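Comms workshop notebook, March

Started just after 7.40 this morning with tea and a stack of returned handsets from Rastwood division. The batch is 196 radios, all the older Skekero ones the patrol side have been carrying since before the merger, and the job is to get them reprogrammed with the new talkgroups before the divisional commands change over. I thought I'd be through the first tray by ten. I was not (the charger bank had tripped overnight and half of them came up flat).

The background, for whoever picks this book up after me: headquarters has moved the command posts about again, so Rastwood now reports up through Bandara instead of Casar, and that means every officer's radio needs the Bandara control channel in slot one and the Casar channel moved down to slot nine as a fallback. On paper it's a two-minute job per set. Plug in, read the old codeplug, save a copy, write the new one, power cycle, test call to the desk. It really is two minutes when it goes well!

What slows it down is the firmware. Anything below the February release won't take the new file at all, it just sits there with the progress bar at the end and never lets go of the cable. I lost the best part of an hour to the first three before I thought to check the version screen. So: check the version FIRST. Hold the side button while turning it on, wait for the second beep, and it shows at the bottom. If it's old, put it in the grey tray and do all the grey ones together later, as the updater will run four at a time off the powered hub and only one off the laptop.

Emergency button behaviour has changed too, and I'm still not happy with it. In the old file a long press opened the mic for ten seconds and flagged the officer's number at control. With the new one it does the same, but on the Bandara group only, and if the set is out of range of Bandara it doesn't try Casar by itself. I tested it twice with the antenna off and the dummy load on and got the same thing both times. There's a tick box in the programming software called "alert revert" which I think ought to cover it, and it was unticked in the template we were sent. I've ticked it on a single test set and will take that one out to the far end of the Rastwood beat tomorrow, down by the quarry road where everybody complains. Nothing goes back to an officer until that's sorted, I don't care who's ringing up for them. 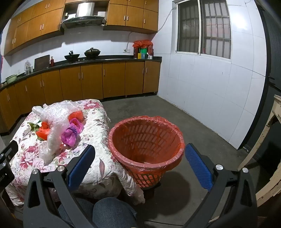
Batteries next. I ran a quick capacity check on a handful while the updater was busy and they're a mixed bag. The good ones are still holding well, the worst gave up at 300 on the tester, and that's no use to someone on a twelve-hour night. Anything under 500 I'm marking with a strip of red tape and keeping back. We've got 200 new packs promised from central stores, and if they do come I'd sooner swap the lot in one go than have people bringing them back in dribs and drabs through April. Have asked again. No answer yet, but it was only lunchtime when I sent it.

Had a good long moan with the control room over the desk phone about call signs. They want the new ones to show on their screen as division, then rank, then shoulder number. We've been loading division and shoulder number only, as that was what the old order said, and with people being promoted and moved every few weeks it seemed daft to put a rank into a radio that belongs to a pool. I still think that. They've gone off to ask, and in the meantime I'm carrying on with the short version. If they win, it can be pushed over the air in one night and the sets needn't come back to the bench at all — so it isn't worth stopping for.

Odd one mid-afternoon: a radio that passed everything on the bench and then dropped its audio whenever the shoulder mic was plugged in. Tried three different mics, same each time. Cleaned the side contacts with a fibre pen and a bit of alcohol, and it was fine after that, then bad again twenty minutes later. I've opened it up and there's green on the ribbon connector, so it's been wet at some point and put away without anyone saying. Set aside for spares. The case and the knob are in good nick and we're always short of knobs.

Labels: please, please use the printed ones and put them INSIDE the battery well. The ones on the back rub off against the belt clip in a month and then I'm reading serial numbers with a torch. The roll is in the second drawer, under the crimp tool. There's a spare cartridge but it's the narrow width, so you have to change the setting or it chops the last digit off.

By half past five the green tray was full and had gone into the locked cage, nearly 60 done, written up in the register by serial number with the old codeplugs saved in the Rastwood folder on the shared drive. Grey tray is still waiting on firmware. I've left the updater running on four of them, and whoever is in first can take them off and put the next four on, the steps are on the card taped to the hub.

To do tomorrow:
Quarry road test with the ticked box, two sets, one left as it came
Chase stores about the packs
Find out which Bandara desk answers test calls after six, it rang out three times tonight
Borrow the other programming cable back from vehicles, ours is going at the plug end and only works if you lean it against the mug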